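Sorting a mountain of mixed toy bricks before the grandkids come — by color, by size, or not at all?

Posted in Home & Family > Toys and Games

Cayetano Montoya
Plotholm

Hello all, and thank you in advance for your patience, because I tend to go on a bit. My sister moved to a smaller place in September and I ended up with every toy brick her three kids ever owned. It came to two moving boxes and a pillowcase. My brother-in-law kept track of the sets as he bought them (he's that sort of man) and swears there are 4,000 of the little bricks and 400 of the big chunky toddler ones. They're all mixed together, along with some marbles, half a deck of cards and what I'm pretty sure is a piece of a hair dryer.

I have four grandchildren. The oldest is eight and builds very serious spaceships, and the youngest is two and mostly likes to carry things from one room to another. They come to us for a good long stay over the holidays and I'd love to have it all in decent order by then. My wife thinks I should sort by color because it would look nice on the shelf. My daughter says color is the worst thing you can do and I should sort by shape. I started with color on the dining room table and got through one corner of one box in an evening, so before I go any further I would like to hear from people who have done this.

Also, how do you all wash them? Some are sticky. I didn't investigate.

I have a bookcase with deep shelves, and the bins I was looking at come in 16 quart and 18 quart. I don't mind spending a little, but I don't want to turn the den into a hardware store.

2 answers

Florar

Oh, what a lovely thing to inherit, hair dryer and all! I ran a home daycare for a long time and I've sorted more bricks than I've folded socks, so let me tell you what I'd do, and you can take whatever parts suit your house.

First of all, get the big ones away from the little ones before you think about anything else. With a two-year-old in the house the small bricks need to live up high, with a lid on, and the marbles even more so. The quick way is to pour everything a bit at a time into a laundry basket with holes in the sides and give it a shake over an old sheet. The small pieces fall through and the chunky ones stay behind. It's very noisy and the eight-year-old will want to be in charge of it, so if you can stand to wait until they arrive for that part, you'll have cheerful free help.

Then you really have two collections, and I would treat them differently. Your daughter is right about the little ones and your wife is right about the big ones! A child building a spaceship is hunting for one particular flat piece with a hinge on it, and it's awfully hard to pick a shape out of a bin where everything is the same blue. Put the hinges and wheels and windows and other odd bits in small containers, put the plain bricks together in a big bin, and stop there. Don't go finer than that. I once had the plain bricks separated by how many studs they had and it lasted until snack time.

The toddler ones are another story. Two-year-olds can't do much with shapes yet as a way of putting things away, but they're beginning to notice color, and matching reds with reds is a game all by itself. I like a shallow tray with dividers and just a small handful of pieces to start with. Let them put one in wherever they want, then you put another beside it and say the color out loud, and off you go. Start with colors that are nothing alike. Blue and teal together will only cause arguments, and that's between the grownups. Flowers and other fancy pieces tend to get carried off anyway, so I'd let those stay out on the table. 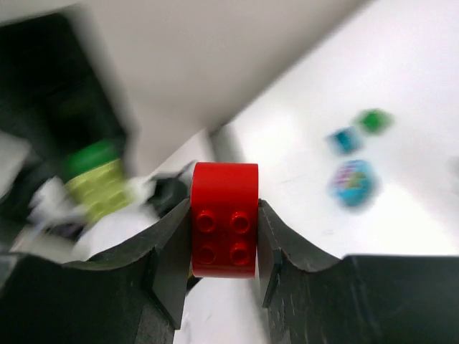
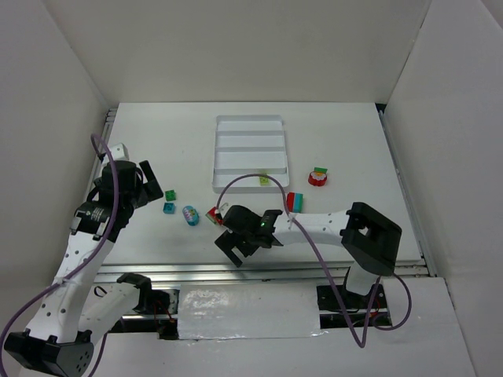
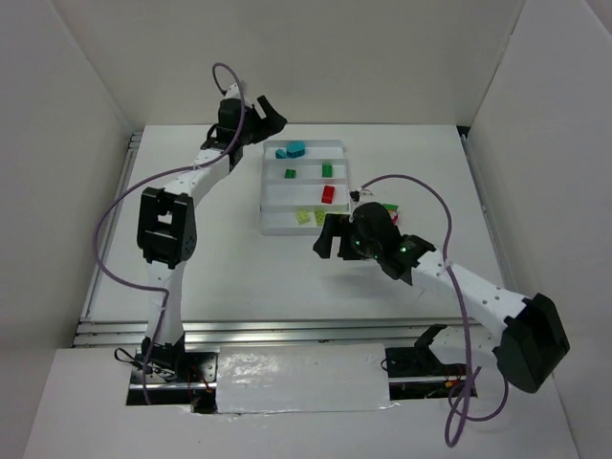

A red brick up close, then the divided tray, with more in it in the last picture.

Now, washing. Fill the sink or the tub with warm water (warm, please, not hot, as plastic can warp) and a squirt of plain dish soap. Let them soak while you have your coffee, swish them around with your arm, and go after the sticky ones with an old toothbrush. The studs hold on to crumbs, and so do the hollows underneath. Rinse in a colander and spread everything on bath towels with the open side down so the water can run out. Give them a full day to dry, two if your house is damp like mine, and turn them over once. Anything with a sticker, a motor or a battery box stays out of the tub and gets a wipe with a damp cloth. I know people who put them in the washing machine inside a pillowcase, and I did it myself one time, and I'll just say that a pillowcase can come open.

On bins, either size will hold what you need, so measure the depth of your shelf first and bring the tape with you to the store. Get clear ones. Children will dump out a solid bin to see what's inside and I can't say I blame them. And save that sheet you shook everything onto, because if they play on it you can gather up the four corners at bedtime and pour the whole business back in the bin.

Have a wonderful visit with them, and tell your wife the shelf will look nice either way.

Campos

don't sort. my kids never once put a brick back in the right bin. one big tub for the small ones, one for the big ones, done. agree about keeping marbles away from the little one

Cayetano Montoya
Plotholm

Thank you both so much. Florar, I did the laundry basket this morning and it worked beautifully, though the dog has moved to the garage until further notice. The big ones are in the tub soaking now. I read the part about color out loud to my wife and she'd like you to know you're welcome at our house any time. Campos, I suspect you may be right in the long run, and I'll keep a large tub in reserve.

One more thing, if either of you is still reading. A lot of the white ones have gone yellow, I suppose from sitting by a window. Is there anything to be done about that, or do I just call them cream?

Florar

Call them cream, dear! There are methods with peroxide and sunshine, but I've never cared to fuss with that for pieces a two-year-old is going to chew on. They build just the same.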